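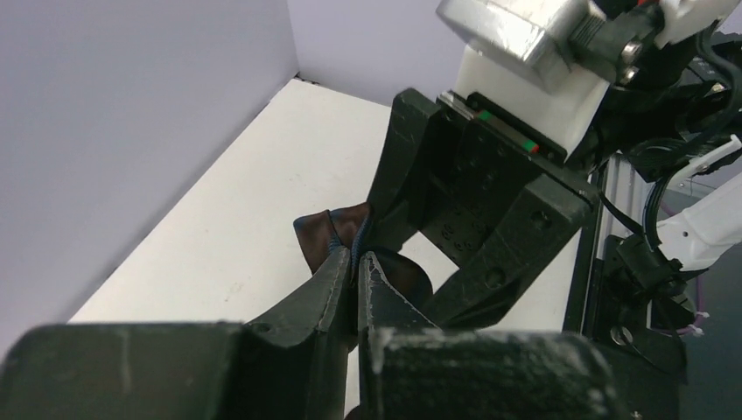 Dark brown cloth, bluish-gray seams.

Overdyed cotton brown, stitching stayed blue-gray. Can the thread be dyed separately?
Category: Fabric dyeing and care
Asked by Surachet Saithong, 2018-07-25
Status: open

I overdyed several faded pieces with Sivier fiber reactive dye, shade Dark Brown. Labels say 100% cotton, sateen weave. Starting color was a washed-out slate blue. The cloth came out an even dark brown and I have no complaint about it. The stitching did not change at all and is now the most visible thing on every piece.

Procedure:
Dry weight of goods: 500 g
Water: 4000 ml, softened
Dye: quantity per the packet for a dark shade
Salt: dissolved before the goods went in
Soda ash: added after the first half hour, in two portions
Bath temperature: 42 C at the start, allowed to drop
Total time: four hours, stirred often for the first one and only occasionally after that
Rinse: cold until nearly clear, then a hot wash with detergent on the Ukow machine

I repeated the whole thing on one piece with fresh dye. The cloth got slightly darker. The thread did not.

Is this a wetting problem (thread too tightly twisted, bath not reaching it), or is it a different fiber? If it is a different fiber, what dyes it without disturbing the brown? The pieces still to be done are a mix, and I would like to sort them properly before I open another packet.

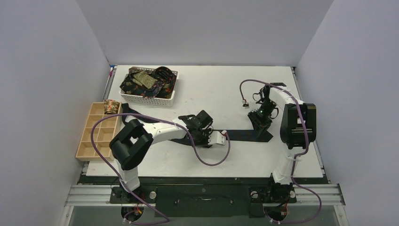 Other things I have tried: a drop of dish soap in the bath as a wetting agent, presoaking overnight, and going over one seam with undiluted dye on a small brush. The brush marked the cloth on both sides of the seam and left the thread as it was.

Answers (3)

Answer 1, by Sombat Phromma (accepted)

Different fiber. Most ready-made cotton goods are sewn with polyester thread, or with a polyester core thread that has cotton wrapped around it. The fiber label covers the cloth and generally leaves the sewing thread out. Reactive dye bonds to cellulose. It has nothing to bond to on polyester and rinses off, and neither more time nor more soda ash will change that.

Confirm it before doing anything else. Unpick a short length of thread from inside a hem and hold it with metal tweezers over a ceramic dish. Cotton burns with a steady flame, smells of burnt paper and leaves soft gray ash. Polyester shrinks back from the flame, melts, and leaves a hard bead. Core thread does some of each. The usual open flame precautions apply.

If it is polyester there are three routes.

Disperse dye. It will color the thread, but it needs a sustained simmer close to boiling and usually a carrier for dark shades. Sateen will not enjoy an hour of that, and some of the disperse dye will stain the cotton. On brown the stain may not matter. Test on a scrap.

Fabric marker or thinned textile paint, applied seam by seam. Works on exposed topstitching. Slow. Heat set with an iron through a press cloth. Expect to redo it after repeated washing.

Restitching. Remove the topstitching and sew it again in a matching color. For visible seams only, I would do this. Wongsuwan carries Sodport cotton thread in a brown range, and a cotton thread will also take any later reactive bath. It is weaker than polyester, so leave the structural seams alone.

On sorting the remainder:
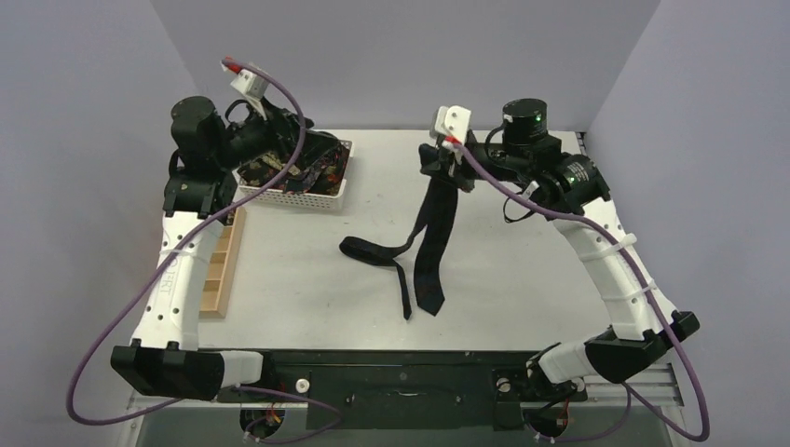
Dark floral-print fabric in a white perforated basket.

Sort by fiber first and by color second. Prints go in their own group. Overdyeing shifts every color in a print toward the bath color, and pale or metallic-looking areas may be pigment sitting on the surface, which takes dye differently from the ground cloth. Anything in silk or wool comes out of the soda ash group completely. The alkali damages both. Neckties should be left out unless you know the shell, lining and interlining fibers, and even then the interlining can shrink and twist the blade. 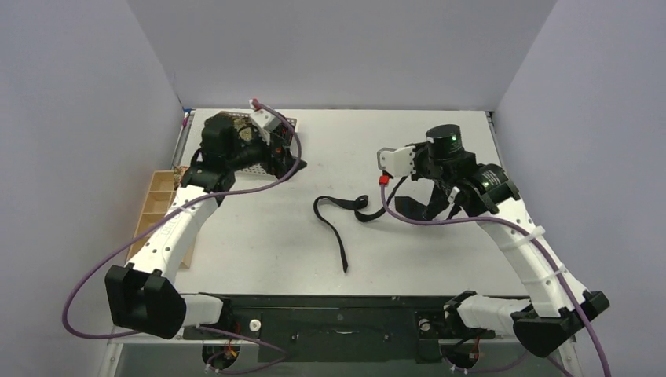 Weigh each group dry and write the weight down with the fiber. Dye quantity follows dry weight, and the figure for a mixed pile is of no use once you split it. Run one item from each group as a trial, let it dry completely, and check the seams in daylight before committing the rest.

Answer 2, by a guest

Had the same with curtains in January. Used a brown permanent marker on the stitching. Looks fine from a distance. Did not wash them yet.

Answer 3, by a guest

Your ratio is low. 4000 ml for 500 g is 8:1 and most hand dyers use 20:1 for an even result. More water might help it get into the thread.

Comment on answer 3, by Sombat Phromma: The ratio affects levelness, and he reports that the cloth is level. It has no effect on polyester.

Comment on answer 1, by Surachet Saithong: Burn test done on two pieces. Hard black bead both times, no ash. I will restitch the topstitching and leave the inside seams. Does the Sodport cotton need prewashing before it goes through a domestic machine?

Comment on answer 1, by Sombat Phromma: No. Wash a test seam at your normal temperature and look for puckering. If it puckers, loosen the top tension slightly and lengthen the stitch.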